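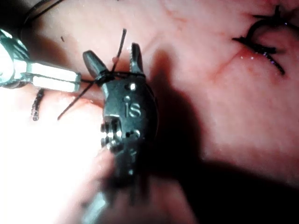 Yolanda Huaranga asked whether the knot-tying module could be held back until the interrupted stitch had been taught properly, as trainees were arriving at it with very uneven habits about tail length.

Training > Suturing Skills Group > Minutes

Suturing Skills Group
Thursday, November 4, 2021

1. Order of modules
The group talked over Yolanda's request. Two members felt the throws should still come first, as they can be practised on thread alone. Agreed to swap modules 3 and 4 for the next intake and leave the rest as is. Handouts to be renumbered.

2. Wrapping and tails
Long discussion. Most of the trouble in the September block was in the wrap – loops crossing close to the jaws and then catching when the second instrument comes in to take the tail. The Lachance notes say to pull the strand through to a short tail before starting the first wrap. The Pirkora notes give no length at all. Yolanda to write one paragraph that replaces both. Black thread to remain the standard colour for practice.

3. Supplies
Plenico has quoted for 336 packets of practice suture, delivered in one lot. The present stock is 19 packets. Approved. The invoice for the last order, $1,439, has been paid. The Uvanitz tissue pads are to be kept in the lidded tubs after use and not left on the bench overnight.

4. Assessment sheet
The line "knot is neat" to be taken out. Assessors were reading it in different ways. Replaced with two lines, one for square throws and one for tails. Colour printing was raised again and declined.

5. Other business
Bench lamps – the left one at station 2 flickers. Reported already, to be reported again.

Apologies to be sent to Yolanda before the next meeting, along with any comments on the draft paragraph.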